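4.2 Allocation of maintenance funds across neighborhood parks

The second part of the analysis concerns how the maintenance share of the parks budget was divided once the capital share had been fixed. In Wikley the two shares are voted on separately. The capital share is tied to named projects and cannot be moved during the year. The maintenance share is a single sum, and the parks department divides it among sites according to a score computed each spring. The score has three inputs: the area of the site, the age of its oldest play structure, and the number of service requests logged by residents in the preceding year.

Zamfir (Section 2) treats the service request count as a measure of need. We do not follow that reading. Requests in Wikley are filed by phone or through the city web form, and both channels are used more heavily in districts with a high share of owner-occupied homes. Stanciu's survey of the Votia district found that renters who had noticed a broken swing or a blocked path were less likely to report it than owners who had noticed the same fault. The request count therefore mixes two quantities, the condition of the park and the tendency of nearby residents to report it, and the score does not separate them.

To estimate the size of this effect we compared the request count for each site with the result of a walking inspection. Inspections were carried out in May by two raters working independently, using the department's own checklist of 40 items. Sites on which the raters differed by more than four items were visited a second time, and the second result was used. The inspection covered all 11 neighborhood parks in the city. Regional parks and school grounds were left out, as they are funded under separate agreements.

The two measures agree poorly. Kan Park had the highest number of failed checklist items and one of the lowest request counts. Zorent Park had few failed items, most of them cosmetic, and the highest request count of any site. When the score was recomputed with failed items in place of requests, Kan Park moved from ninth place to second and Zorent Park moved from first to sixth. The remaining sites moved by two places or fewer.

The money involved is small at the level of the city but not at the level of the site. Each place in the ranking is worth $1,000 in the annual maintenance allotment, and the top-ranked site receives a further $4,000 for resurfacing. Under the recomputed score, Kan Park would have gained $7,000, enough under the department's current price list to replace the drainage grate and both gates on the east side. No site would have lost its mowing or trash service, which are paid from a fixed line.

Two limits of the comparison should be noted. First, the checklist gives equal weight to every item, so that a missing sign counts as much as a cracked footing. A weighted version was considered, but the department has no agreed set of weights and we did not want to supply our own. Second, the inspections were made in one season. Faults that appear mainly after frost, such as heaved paving, may be undercounted at sites that had already been repaired by the time of the visit. The department's work orders for the spring were closed on 2018-05-02, before the first inspection, so repairs of this kind would not show in our data.

The department was sent a draft of this section. Its written response accepted the inspection results for all sites but objected to the recomputed ranking, on the grounds that the score is set by ordinance and that inspections would have to be repeated every year to be of use. We agree with the second point. The cost of annual inspection is taken up in Section 5, where we compare full inspection with a rotating sample of sites.

Figure 3.

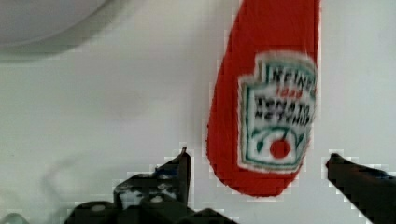 Why did Kan Park rank so low under the existing score when its condition was poor?

The existing score relies on service requests filed by residents, and few were filed for Kan Park. The walking inspection found more failed checklist items there than at any other site, and using those items in place of requests moved the park from ninth place to second.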